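Zoltholm Shared Workshop
Building a Two-Arm Tabletop Cell
Session 7 handout: sorting makeup into a divided organizer
Instructor: Zohreh Fallahi

Where we are

The enclosure is up, both arms home without complaint, and last week we finally stopped chasing the loose connector on the left base. So now we get to the fun part! Tonight the arms start putting things away. We're using the round orange organizer, the one with the center cup and the thin walls that run out from it like spokes, and a pile of cosmetics as our test objects.

Why cosmetics? They're cheap, they come in wildly different shapes, and they punish sloppy grasps. A brush rolls. A palette is wide one way and skinny the other. If your gripper pose is a few degrees off on a cardboard box you'll never notice, but on a palette you'll hear it.

Before you power up

Check the cable runs first. The purple cables come off the white brackets above the grippers and have to follow each arm through its whole range. Move the arm by hand (power off!) to its farthest reach and then fold it all the way in. You want a generous loop at the elbow and no tension at the bracket. If the loop can snag on the front ledge, re-tie it now.

Then look at the wrist lights. Green on both, or you don't start. Write the state in the log before you touch anything else.

Set speed to 14 percent for the first run. Yes, it's slow. You'll be glad of it.

Placing a flat object upright

A palette wants to go in on its edge. Grip it near the top, come in from high above the rim, and let the lower end find its compartment before you open the jaws. The descent should be as close to straight down as you can teach it. Most failed placements in the Fiden logs are sideways drift in the last bit of travel, when the bottom corner catches a divider and the whole organizer spins.

While one arm places, the other can already be holding its next item. That's the beauty of having two! Just keep the waiting arm out of the shared zone over the organizer until the first one has backed off.
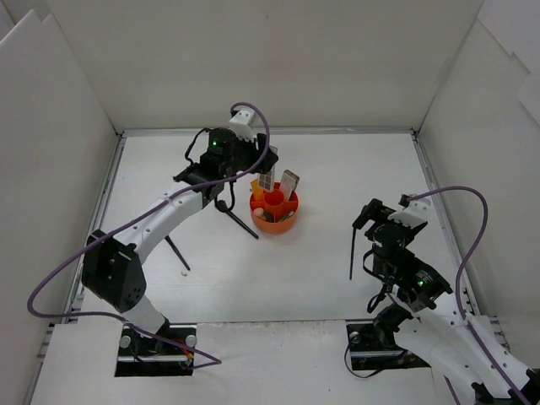

Renu Garg asked whether the waiting arm should hold anything at all at this stage, and said she would sooner teach both arms separately and combine them in week 8. It's a fair point, and her group is welcome to work that way. The handoff timing is easier to debug if each half already runs clean. The rest of us will try it together and see what breaks.

Thin handles

Brushes and sticks are harder than they look. Close slowly and watch for the handle pivoting between the jaws. If it swings, you're gripping too near one end for the angle you want, so decide first how the thing should hang, then pick the grasp point. Mojtaba's group got a big improvement from new jaw pads and nothing else, so try that before you rewrite any code.

Exercise

Teach one flat item and one thin item per arm. Save every attempt, including the ugly ones. File names go group, arm, item, attempt number, all lowercase. Label a run as failed if the item ends up outside its compartment, even when it lands somewhere nice.

Bring to the next session

Your log sheet, your taught poses on a stick, and one object from home that you think will beat the gripper. Hamidreza has the spare jaw pads. Reading is chapter 3 of the Astia build notes, plus the page on joint limits if you skipped it in September.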